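Setting a Table for One: Notes From a Tableware Stylist
Reading time: 3 min

Flarnine sells trays, mats and plain tableware to small guesthouses. Its in-house stylist has worked on breakfast settings for the company since January and keeps a written spec for each one. We spoke at the Serkden studio. The subject was the bread breakfast: one tray, one mat, one person. 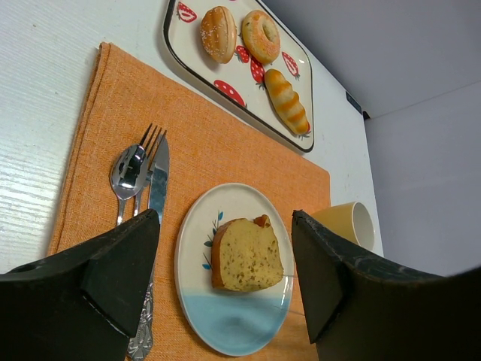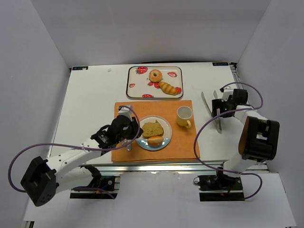 Strawberry tray and orange mat, bread breakfast.

The stylist starts with the mat. "It fixes the working area. Everything the guest touches goes on the mat, and the shared or reserve items go beyond it. If the mat is crooked, people move the plate to match the mat, then the mug to match the plate."

Woven mats are harder to keep flat than coated ones. A mat stored folded will hold the fold, and an edge that doubles over makes a ridge high enough to tilt a mug. The spec calls for storage on a roll 45 mm across. "Guesthouses fold them anyway. I tell them to fold the other way on alternate days. Some do."

Orange was not the first choice. The Entwistle range, which the mat comes from, also has a gray and a dark green, and both were tested against a white table. Gray was rejected for bread. "Bread is brown and yellow. On gray it looks old by ten in the morning. Orange is close enough in tone that the crust looks warmer."

The tray is cream with a printed strawberry pattern, and opinion at Flarnine is divided on it. The stylist is in favor. A printed tray hides crumbs between refills, and sesame is the worst of the crumbs. The objection is that the print competes with small items. "You can lose a wrapped butter on it. You can't lose a bagel."

On quantity, the spec is strict. The tray takes three bread items at most, with different outlines: something round, something with a hole, something long. Two rolls of the same shape look like a leftover pair, and guests tend to take neither. The long roll goes on the diagonal – a roll set parallel to the rim uses the full length of one side and makes the tray seem full.

The tray itself has a raised rim, and the stylist considers this the only feature worth paying for. Round buns roll when a tray is carried by one hand. Flolik, a flat-edged tray tried the year before, was dropped after 24 breakfasts. "We were picking bread up off the stairs."

Plates are moved to the left of the mat's center line to leave room for the mug. The handle should face the guest's hand, at an angle, so the mug can be lifted without turning the wrist. Left-handed guests get the mirror layout if the house knows in advance. Cutlery goes down last. "People put it down first and then have nowhere to set the plate."

Clearing runs in the reverse order, with one exception. Bread comes off the tray before the tray leaves the table, and the mat is shaken outdoors. Washing is by hand in cool water. The first batch of mats, lot 2674, shrank along one side in a machine wash and had to be replaced at 328 addresses.

The next spec is for soft-boiled eggs. The stylist has not settled on a cup, and the mat may have to be larger.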